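4.2 The opened case as a working surface

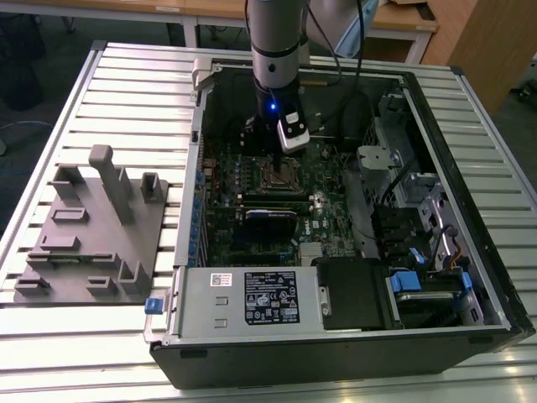 Figure 4. A desktop tower laid on its side with the side panel off, on the slatted bench. The drive cage is at the right and the power supply along the bottom of the interior.

We come now to the part of the study that gave us the most pleasure to write up, which is the question of what a person meets on first looking into an old desktop computer. The earlier sections dealt with how machines arrive at the Zellevham workshop and how they are sorted. In this one we slow down and stay with a single opened case for a while, as we feel that a good deal of the repair literature hurries past it on the way to the tools.

A tower stands upright all its life, under a desk or beside one, and most owners know it only as a dark panel and a button. Laid on its side with the cover away, it becomes something more like a shallow tray, and everybody we spoke to at Zellevham used a word of that sort for it. Khrystyna Harasym, in her notes for the November sessions, calls it "the drawer", and we have kept her word here because the learners took to it so readily. A drawer is a thing you may rummage in. Several of the older learners told us they had been frightened of the computer and were not at all frightened of the drawer, and we would ask the reader to bear that in mind when we come to the interview material in Section 5.

The case in Figure 4 shows very well how much guidance is already there in the colours. The two blue tabs low on the drive side are plastic release tabs, and there is a blue latch sticking out at the left end of the power supply, a little beyond the edge of the case. The brackets of the expansion slots, down the left wall, are blue as well. A learner who has been told nothing will very often put a finger to a blue part first, and in the sessions we observed this was usually a sensible place to begin. The trouble is that blue turns up elsewhere too. The row of small capacitor-like parts to the left of the processor socket is blue, and so is some of the cover on the graphics card, and neither of these is an invitation to pull. Harasym's advice was to follow the colour only where the part has a shape that suits a fingertip, and we thought this such a good rule that we have borrowed it for the handout in Appendix B.

The wiring tells a rather different story. Beside the drive bays is a bundle of yellow, red and black power wires, and there is a black cable running to the bays as well. Learners were slower here than anywhere else in the case. Some wanted to tidy the bundle before doing anything further, and one group at the Floltton branch spent the better part of a morning doing so, quite contentedly, before a single part had come out. We had at first marked this down as time lost. Thư Đoàn, who ran that group, persuaded us to look at it again, and on going back through the recordings we agree with her that the tidying was how they learned which wires belonged to what. It has been given its own code in the revised scheme ("settling"), and it appears in 2 of the 4 session types set out in Table 3.

A word should be said about labels. The power supply carries a black regulatory label with white lettering and certification symbols, and a small white barcode sticker at one end, while the maker's name, DELL, is printed in white on the board itself. Labels of this kind were plainly put there for somebody other than the person at the bench, and yet they were read aloud more than any other feature. Of the 1,148 remarks we transcribed for this part of the study, 100 were simply a learner reading out some words or numbers found inside a case. We take this to be a way of getting one's bearings, much as a visitor to a strange town will read the shop signs, and it tended to die away once the first part had been lifted out.

Lastly there is the bench. The slats of the aluminium top were raised with us by several learners, who worried about small screws, and the Cernska workshop has since taken to keeping a shallow dish within reach of each place. Zellevham prefers a folded cloth. We have no strong view between the two, though we did find the cloth kinder on the ears, and it was certainly kinder to the transcriber. The Lò benches, which have solid tops, are taken up in Section 4.3 along with the question of lighting.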